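Notes from the Table-Setting Corner

Well, April was supposed to be the month we finished the cutlery task, and instead it was the month I learned more than I ever wanted to know about a trigger spring.

Quick background for the new folks on the list. We've been recording people setting a place with the handheld grippers, one in each hand, so the arms can learn from it later. Knife, fork, plate, caddy, over and over. Yamuna Chacko and I split the shifts and we had a nice rhythm going, usually 50 takes before lunch if the coffee was decent.

Then Yamuna dropped a fork. No big deal, everybody drops forks! Except she swore she was still squeezing. I did what any supportive coworker would do and told her she was tired. The next morning I dropped three in a row and had to go apologize.

What we had was a jaw that let go a hair at a time. You'd pick the fork up by the handle, everything felt solid, and somewhere on the way across the table it would start to rotate and slide. The really annoying part was the log. According to the log, the jaws were closed the whole time, tight as could be, so our automatic check passed every one of those takes.

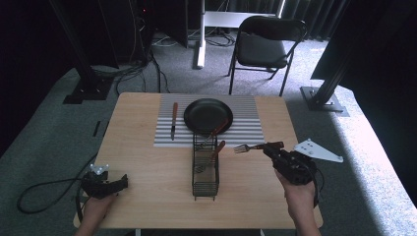
Darnell Lindgren took the thing apart on his bench and found the trouble inside of an hour. The return spring behind the trigger had worn a groove in its seat, and the position sensor was reading the trigger side of the linkage. So the trigger stayed put, the sensor was happy, and the jaw was creeping open on the other end. (He showed me the groove under a magnifier. He was way too pleased about it.)

We went back through the month by eye and threw out 24 takes. It could have been worse, but I'd be lying if I said it didn't sting.

A few changes, starting now. Each gripper gets a pull test with the little luggage scale before a session, and again after 12 takes. If the jaw slips, it goes to Darnell, even if you're on a roll and it's almost lunch. Please don't tighten the screw yourself, Murray, I know it was you. And if something falls, say so out loud on the recording so we can find it later.

Replacement springs are due in seven days. Until then we have one spare, and it's in the drawer under the label printer.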